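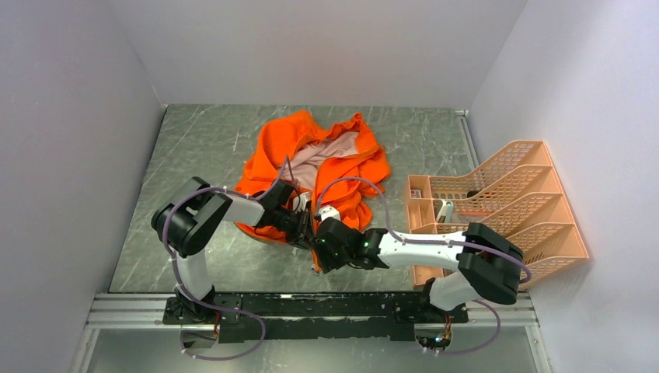

4. Operating rules for the two-arm cells

4.1 Scope

The rules in this section apply to every session in which a person and a pair of table-mounted arms share one work cell. They were first written in February for the cloth-handling tasks and were revised after the trial period. The version reported in this paper is the one in force on September 28, 2020. They do not replace the risk assessment that each site must carry out under its own national law, and they say nothing about mobile platforms.

Figure 3. Two-arm cell during garment handling. Both grippers are at the fabric, and the cable of each arm follows its links back toward the base. The organizer stands on the right side of the table.

4.2 Cell layout

Each cell has panels on the left, right and rear. The front is where the arms are mounted, and operators reach the table only from there. Shared beams are allowed, as in Figure 3, where both bases sit on one black beam along the front edge. Before a session the operator checks that both bases are tight on the beam. Scuffs on the beam are not a fault. A base that can be moved by hand is, and the cell is then closed until it has been fixed and signed off.

Storage may stay on the table if a task needs it. The arm on that side will often pass in front of it, so the storage unit has to be part of the collision model, with its real outline and tilt. At the Kirkon site the unit was at first entered as a plain box. Operators there reported more stops than at Jara, and the model was corrected.

4.3 Cables

Cables gave us more trouble than any other part of the cell. A cable that is too short pulls on the wrist at full reach, and one that is too long can drop onto the work. We settled on the following practice. The cable is tied along the links and left free only at the joints and above the gripper, where a raised loop is accepted. With the arm in its lowest working pose, the loop must clear the fabric by at least 15 mm. Loops below the base are checked by moving each arm through its full range at reduced speed, with the other arm parked.

Connectors under the bases are inspected every 800 operating hours. Imke Petersen, who drafted the cable rules at Fonden, had asked for a shorter interval – the sites could not staff it.

4.4 Working with cloth

Garments are placed by hand with both arms stopped. The operator steps back before the arms are released. When both grippers work on the same piece, the planner keeps a minimum distance between them, and either arm stopping must stop the other. An arm that keeps moving while its partner holds the fabric can drag the garment or load the wrist.

If a grasp fails, the controller may try again 2 times. After that the task is ended and the event is entered in the Grulus log with the garment type and the position of both arms. Operators do not free snagged fabric while the drives are on, even at low speed.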